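플라나노 입주기업 협의회 정기회의 회의록

일시: 2019년 6월 3일
장소: 플라나노 본관 2층 회의실
참석: 회원사 대표 및 위임인 29인, 관리사무소 2인
의결정족수 충족 확인 후 의장이 개회를 선언함.

1. 전차 회의록 승인
전차 회의록 초안 중 하역장 사용 시간에 관한 문구를 "오전 7시부터"로 정정하고, 나머지는 원안대로 승인함.

2. 주차장 운영 개선의 건
관리사무소에서 현황을 보고함. 현재 주차면은 총 148면이며, 이 중 13면이 방문객용으로 지정되어 있음. 오전 시간대에 방문객용 주차면을 입주사 직원이 장시간 점유한다는 민원이 계속되고 있어 개선이 필요하다는 의견이 제시됨.
데미에르 측은 방문객용 주차면을 6면 늘리는 안을 제출하였음. 이에 대하여 바실레프스카 측은 교대근무 인원이 많은 회원사의 부담이 커진다는 점을 들어 반대 의견을 표명하고, 사전등록제를 먼저 시행할 것을 요청함.
논의 결과 방문 차량 사전등록제를 시범 시행하고, 증설 여부는 12월 정기회의에서 다시 심의하기로 함. 표결 결과 찬성 다수로 가결됨.

3. 공용 회의실 예약 기준의 건
동일 회원사가 대회의실을 연속하여 예약하는 사례에 대하여 제한 기준을 두기로 함. 1개 회원사의 예약은 주 2회를 원칙으로 하되, 전일 오후까지 예약이 없는 시간대는 추가 사용을 허용함. 취소 통보 없이 사용하지 아니한 경우에는 관리사무소가 서면으로 주의를 통지함.
루트홀름 측에서 외부 교육기관과의 공동 행사에 대한 예외 적용을 문의하였으며, 의장은 행사 계획서를 사전에 제출하는 경우 개별 심사하겠다고 답변함. 이의 없이 의결함.

4. 구내식당 위탁계약 갱신의 건
현 위탁업체와의 계약 만료가 다가옴에 따라 갱신 조건을 검토함. 식단의 다양성과 점심시간 대기 줄에 대한 불만이 다수 보고되었음. 관리사무소는 배식대 추가 설치와 회원사별 이용 시간 분산을 대안으로 제시함.
협의회는 1년 단위 조건부 갱신에 동의하되, 이용자 설문을 실시하여 그 결과를 계약 조건에 반영하도록 요구함. 설문 문항은 관리사무소가 작성하여 회원사에 회람하기로 함. 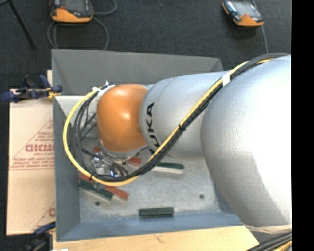

설문의 회신 기한은 회람일로부터 2주로 정하였으며, 기한 내 의견을 제출하지 아니한 회원사는 이의가 없는 것으로 간주함. 식대 인상에 관한 사항은 설문 결과가 집계된 이후 별도 안건으로 상정함.

5. 기타 사항
가. 북측 출입구 보도블록 보수 공사 기간 중 보행자는 동측 출입구를 이용하도록 안내문을 게시함.
나. 분리수거장 내 대형 폐기물 무단 투기에 대하여 각 회원사가 소속 직원에게 재차 공지하기로 함.
다. 자전거 보관대 지붕 설치 요청은 견적을 확인한 후 차기 회의에서 논의함.
라. 협의회비 납부 계좌 변경 사항은 공문으로 통지함.

6. 폐회
추가 안건이 없음을 확인하고 의장이 폐회를 선언함. 본 회의록에 대한 정정 요청은 배부일로부터 7일 이내에 관리사무소로 서면 제출하여야 함.

작성: 플라나노 입주기업 협의회 사무국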